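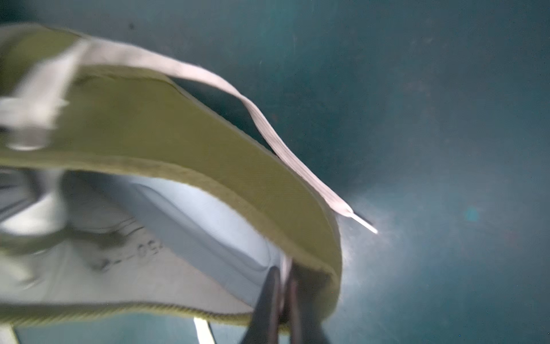
Wrist camera view, gripper fingers at the shoe collar.

Visits > Cikville Lab > Running the Shoe Demo

The two-arm shoe demo at Cikville is open to visitors on Thursday at 16:00. Each slot holds four people. Roy Holroyd wrote the original sequence; these steps follow his version.

1. Power up the Trultosska controller and wait for both arms to report ready.
2. Load program 113. Confirm that the wrist camera feeds show on the visitor monitor.
3. Set the olive shoes on the teal mat with the laces untied. 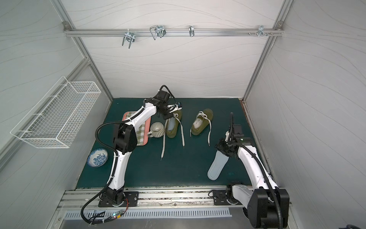 4. Start the insole stage. One arm handles the insole while the other works at the shoe. Keep hands out of the cell – the Bisow stop button sits with the operator, never with a guest.
5. Call out each stage before it starts. Visitors tend to watch the arms and miss the monitor.
6. Switch to the lace stage.

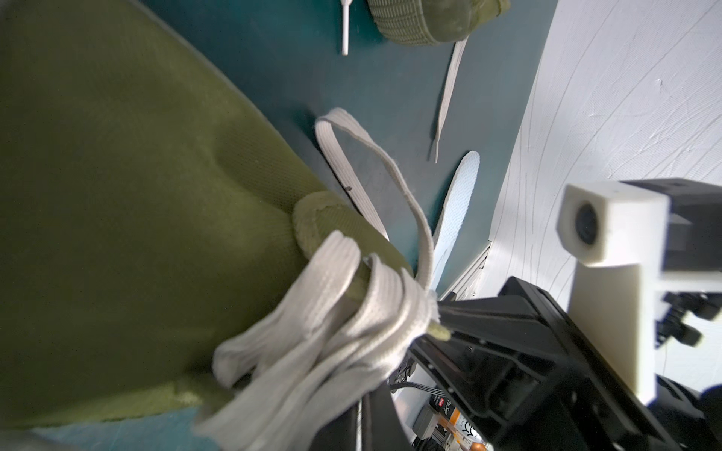
Lace grasps are the slowest part. Flat laces fold under the fingertips, so leave the closing speed at the Vasiliu default. If a grasp fails, press Hold, open the gripper, and resume from line 368. Do not restart the program with an insole in the gripper.

7. Park both arms before taking questions.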